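Speaker notes, 1/22/19, session 2, Valdebenito room

Slides are numbered in the corner. Clicker skips if held down, so tap it.

## Slide 1: title

Name, department, go. Zulema Ojeda has the second half and will take questions on labeling. I take the ones on slotting.

## Slide 2: what slotting covers

- Slotting = deciding which item sits in which storage location.
- Separate from replenishment (when to refill) and from routing (what order to walk).
- The three get mixed together in most software menus. Keep them apart for this talk.

Say: a slotting plan is a table with two columns, item and location. Everything else we discuss is how the second column gets filled in and how often it gets changed.

## Slide 3: the Gaven site before the change

Storeroom for small parts, 900 bin locations, single level, hand picked. Items were placed in part number order. Part numbers are assigned by purchase date, so the order on the shelf matched the order in which the company had first bought things. Old items at the front, new items at the back.

Pick history for December showed that 270 of those locations carried most of the lines. They were spread across every aisle. Show the map, leave it up for a few seconds, point to aisle F.

Do not get into the reason aisle F is short. It takes five minutes and Joaquín Espinoza covers the building layout in the afternoon.

## Slide 4: ranking by lines, not by units

Common mistake. Units picked tells you how much leaves the shelf. Lines picked tells you how many times a person goes there. Travel depends on visits.

Washers example: one order for 2,000 washers is one visit. A hinge ordered singly forty times is forty visits. Rank by units and the washers win the best location.

Pause here. Someone usually asks about cube. Answer: cube decides the bin size, lines decide the bin position. Do them in that order.
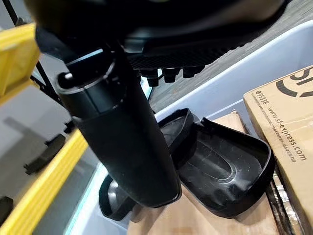 Once items are ranked, assign them to zones first and to exact bins afterward. We used three zones. Going straight from rank to exact bin gives a plan that is out of date in a week, and every small change in demand forces a move. With zones, an item can drift up or down the list and stay put until it crosses a boundary.

Boundary rule: an item has to be over the line for two review periods in a row before it moves. One period is noise.

## Slide 5: look-alike items

Keep similar parts apart. M5 and M6 screws side by side in open bins will be mixed, mostly during put-away. Errors at put-away are worse than errors at picking, as every pick from that bin is wrong until somebody finds it.

The spacing rule we settled on: at least four bins between look-alikes, and never directly above or below each other.

The Kakard export has no field for "looks like." We added a family code by hand in a spare text column. Tedious work. Budget for it.

## Slide 6: the moves

- Freeze the plan first. No edits during the move.
- Move in closed loops where possible, with one empty bin as the buffer.
- Update the location record at the shelf, with the scanner, before walking to the next bin.
- Stop at shift end even if the loop is open. Tag the buffer bin.

If asked about doing it all over a weekend: Brultetti tried this and spent the following days hunting for stock. Their people have said so publicly, fine to repeat.

## Slide 7: what to measure afterward

Lines per labor hour, by zone. Short picks. Bin count accuracy on a small random sample, same sample size every period.

Leave out total distance walked unless it is measured directly. The figure the software reports is computed from the plan and will improve whenever the plan changes, whether or not people follow it.

## Slide 8: review interval

Start monthly. Lengthen it if fewer than a handful of items cross a boundary. Seasonal items get a fixed date on the calendar and skip the boundary rule entirely.

Cut this slide if past the half-hour mark.

## Slide 9: handoff

"Zulema will cover labels, starting with the check digit." Leave the map of aisle F open in the second window, she needs it for her first slide. Swap the microphone, sit on the left side.

Backup slides 10 to 12: loop move worksheet, family code list, zone boundary table. Only open the boundary table if asked, the print is too small for the back rows.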